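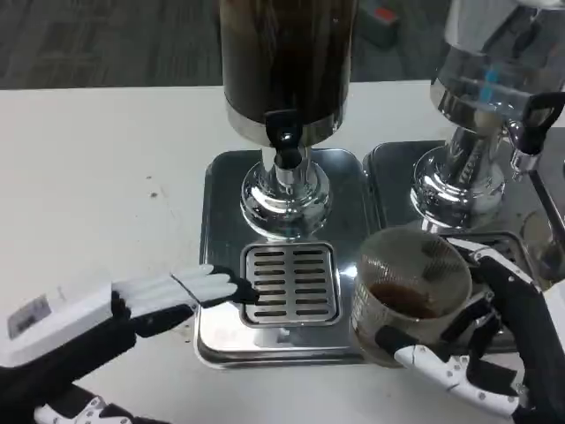
Hola a todos los de Promasthorpe:

Os cuento cómo vamos en abril, que hay novedades. Ya tenemos 500 demostraciones teleoperadas de la tarea de servir bebida, con las dos manos, y el objetivo sigue siendo llegar a 1000. La mano derecha sujeta el vaso de cristal y la izquierda trabaja junto a la rejilla del dispensador -- parece una tontería, pero coordinar las dos desde los guantes nos costó 2 semanas enteras.

Lo que peor llevo es el retardo del enlace de Brustasik. Con el vaso tan cerca de la bandeja metálica, cualquier tirón se nota muchísimo. He pedido 3 guantes nuevos y sigo esperando presupuesto.

El mes que viene me pongo con el entrenamiento en Arico (¡qué ganas!) y os mando los primeros resultados.

Comentarios

Pavlović: ¿Grabáis también los intentos fallidos?

Autor: Sí, van en carpeta aparte.

Arico: Reservada la sala para mayo.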